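Tellent Workshop Inspection, Bench 4
Checked in January, before the 8:00 shift

1. Bench top. Wood surface, no splinters or lifted grain. Pass.
2. Fasteners at wall. Tight. Pass.
3. Outlet, 230 V. Cover plate cracked at one corner. Replace. Tag 1164.
4. Lighting over bench. Pass.
5. Pegboard. Metal, flat to wall, no sharp edges at holes. Pass.
6. Hanging bucket. Hook seated. Handles stand upright, grips up. Load limit label missing; order from Calis.
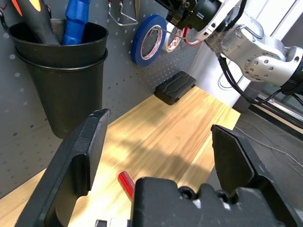 7. Hand tools on bench. Return screwdrivers to storage at end of shift. Comment, repeat item from last check.
8. Flat black case. Keep lid closed and case at back of bench. Pass.
9. Floor mat. Edge curled, trip hazard. Fix within 2 weeks.

Open items: 3, 6, 7, 9. Send copy to Flalinholm office.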